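Dish drainer

A dish drainer, also called a dish rack or draining basket, is a household item that holds washed dishes while they air-dry. It is usually kept beside the sink, on the counter or on a sloped draining board.

History

Before drainers were common, dishes were dried with a cloth or stood on edge along a wall. Wooden plate racks were fixed above sinks in many larger kitchens. In Mernside, a pottery town, racks of this type were sold with dinner sets, and one surviving shop list gives 53 patterns. Coated wire came later and was followed by molded plastic, which was lighter and did not rust.

Design

Most drainers have a row of slots or ribs for plates and an open area for cups and bowls. Some have a separate holder for knives and forks. Water either falls into a tray or runs back to the sink through a spout. Racks with a tray need emptying, and the tray can collect scale in areas with hard water. Rahel Holzer's survey of kitchen goods, Hutik, divides drainers into seven groups by the way they handle water.

Folding models are sold for small kitchens. Over-sink models rest on the rim of the basin and have no tray.

Care

Plastic drainers are washed with warm water and dish soap. Scale can be loosened with white vinegar left on for 30 minutes and then rinsed off. Wire racks should be checked for chips in the coating, where rust can start.

See also: Draining board, Dish towel, Plate rack

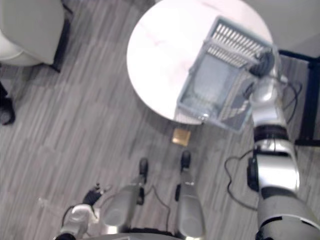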